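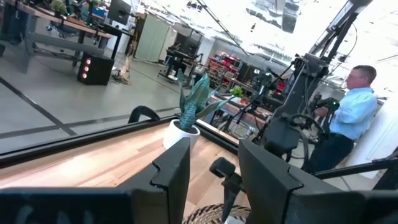
How to Whip the End of a Rope So It Stays Whipped

By the Raster knots desk
20th October

We use cookies to remember your preferences and to see which pages get read. By continuing to browse you accept this. Manage settings

Every rope you own is trying to become a mop. Cut a piece of three-strand, leave it on a hook in the garage over the winter, and by spring you will have a foot of fluff and a strong desire to buy new rope. The usual answer is electrical tape, which holds until the first warm day and then slides off, leaving a gray goo that transfers to your hands, your pants and eventually the dog.

Whipping is the old fix. You wrap thin twine tightly around the end of the rope and bury both ends of the twine so nothing can work loose. It takes a few minutes, costs next to nothing, and makes you look like somebody who knows what a marlinspike is for.

Below are two versions. The common whipping needs no tools and is fine for rope that lives a quiet life. The sailmaker's whipping goes through the strands and will probably outlast the rope. 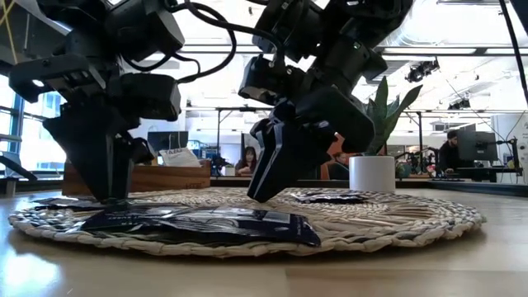 Reading time: 5 minutes

What you need

Rope. Three-strand is the easiest to learn on, and the sailmaker's version as given below only works on three-strand. Braided rope can have the common whipping, or a stitched one that I'll save for another page.

Whipping twine. Waxed is much nicer to work with than unwaxed, as it grips itself while you fumble. I've been using Escobar twine from a 300-foot spool and expect to leave it to someone in my will. Dental floss works for thin cord, if you don't mind your rope smelling of mint.

Sharp scissors or a knife. Dull ones chew the rope and you'll start off with the very problem you were hoping to solve.

Masking tape, for holding the strands together before you start. It comes off later.

A needle, if you like. A blunt one with a big eye makes the sailmaker's whipping easier. You can also do it with your fingers and some language.

How much twine? More than you think. I cut 40 inches for half-inch rope and throw away whatever is left. I used to measure carefully, and I used to run out two turns from the finish, too.

Getting the end ready

Wrap one layer of masking tape around the rope where you want to cut, and cut through the middle of the tape. Both sides stay together and you have saved yourself a fight.

If the rope is nylon or polyester you can melt the cut end lightly with a lighter. Go easy. A big melted blob sets hard and sharp and will find the softest part of your palm the next time the rope runs through your hand. Don't try it on cotton, manila or hemp. They don't melt, they burn, and you'll be standing in the driveway holding a torch.

The common whipping

1. Lay a long loop of twine along the rope, with the closed end of the loop pointing toward the cut end and reaching a little past where the whipping will stop. The short tail should hang down well clear of where you'll start wrapping.

2. Take the long part of the twine and begin wrapping around the rope and over the loop, starting away from the cut end and working toward it. Wrap against the lay of the rope, meaning opposite to the way the strands twist.

3. Pull every turn snug and set it right beside the last one. No gaps, no crossing over. If a turn climbs on top of its neighbor, back up and do it again. You'll know it's there, and so will anyone who picks the rope up, although they'll be too polite to say so until you've left.

4. Keep going until the whipping is at least as long as the rope is thick. One and a half times looks better.

5. Pass the working end through the loop.

6. Pull the short tail slowly. The loop shrinks and drags the working end down under the turns. Stop when it's halfway. If you pull it all the way out the other side, the whole thing comes undone in your lap, and the only comfort is that it happens to everybody once.

7. Trim both tails flush. Take off the tape.

Roll the finished whipping between your palms, or under the handle of a screwdriver on a hard surface. It evens out the turns and pushes the wax in.
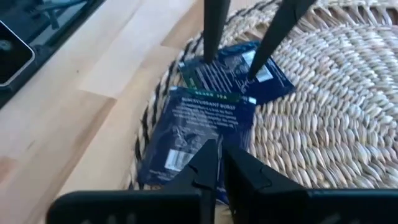
Photo credit: Trotura

The sailmaker's whipping

The weakness of the common whipping is that nothing ties it to the rope. If the rope shrinks, or gets dragged over enough concrete, the whole sleeve can slide off in one piece like a ring. The sailmaker's version has three bars of twine running over the outside, one in each groove between strands, and they hold it in place.

1. Unlay the end of the rope for a couple of inches, so you have three separate strands. Tape the tip of each one.

2. Make a loop in the twine and drop it over one strand. Both ends of the twine should come out together through the gap between the other two strands, on the opposite side. One end is short, the other is long. Leave the loop slack and hanging down the side of the rope, past where the whipping will start.

3. Twist the strands back together the way they were. Take your time, because a badly re-laid end makes a lumpy whipping. Hold it tight.

4. Wrap the long end around the rope, working up toward the cut end, the same as before. Leave the loop and the short end outside the turns.

5. When the whipping is long enough, take the slack loop, bring it up over the outside of the turns, following the grooves on either side of the strand it already circles, and hook it back over the tip of that same strand.

6. Pull the short end. The loop tightens, and you'll have two of your three bars.

7. Bring the short end up along the third groove. Tie it to the long end with a square knot, down in the middle of the rope between the strands. Trim, and tuck the knot out of sight.

Step 5 is where people go wrong. If the loop goes over the wrong strand, the bars cross the turns at an angle instead of lying in the grooves, and it looks like a parcel wrapped by a child. It will still hold for a while. Undo it anyway.

When it goes badly

The turns are loose. You let go to scratch your nose. Start again, and wrap the twine around a bit of dowel so you can pull harder without slicing your fingers.

The end is mushrooming. The whipping is too far from the cut. Trim the rope closer, but leave a short stub so the turns have something to sit behind.

The twine snapped while you were burying the tail. Too much wax drag, or too many turns over the loop. Bury the tail under the last eight or ten turns only, by laying in the loop late.

The whipping fell off in July. It was probably fine when the rope was wet and swollen, and then the rope dried out and shrank. Natural fiber does this. Use the sailmaker's.

How many of these do you need to do?

Two per rope, one for each end, which sounds like nothing until you look in the locker. The sailing club at Hamport asked me to help go through their dock lines and the spare stuff in the shed. We finished with 336 whipped ends, a sore thumb apiece and a firm agreement not to buy any more rope. I did the first dozen badly. By the end I could do a common whipping while holding a conversation, though not a very good conversation.

Practice on the scraps before you touch anything you care about. Then check the finished ends once a season, and redo any with a turn that has chafed through.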